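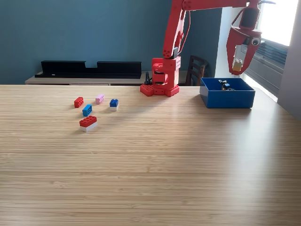
Photo: Hajnalka Balogh

Arm drops small bricks on the way to the box

Hajnalka Balogh
I've built a small arm out of red toy bricks with hobby servos in it. It sorts bricks off the kitchen table into a blue box. It picks up the small ones fine, but more than half the time it lets go before it gets over the box. The two-layer ones it holds all the way. The base is only resting on the table. I've slowed the swing down to 30 degrees a second and it made no difference. The gripper servo is a Clomum, bought in July. Is it too weak?
3 shares

Dezső Magyar
Get a better servo. The cheap ones are all rubbish.
1 comment

Yung-ching Liao
I doubt it's too weak if it holds the bigger ones. Check what closing angle you're sending. If it's one fixed number it will suit the wide bricks and barely touch the narrow ones. Try closing another few degrees, then wait 40 ms before you lift. Don't go so far that the servo buzzes, or it will overheat. A strip of rubber band glued inside each finger helps too, as smooth plastic on smooth plastic slips.
4 comments

Ferenc Csizmadia
Same as above about the rubber. Also check your power supply. Mine sagged whenever the shoulder moved and the gripper went slack. I put a 1,000 µF capacitor across the servo supply and it stopped. Mind the polarity.
2 comments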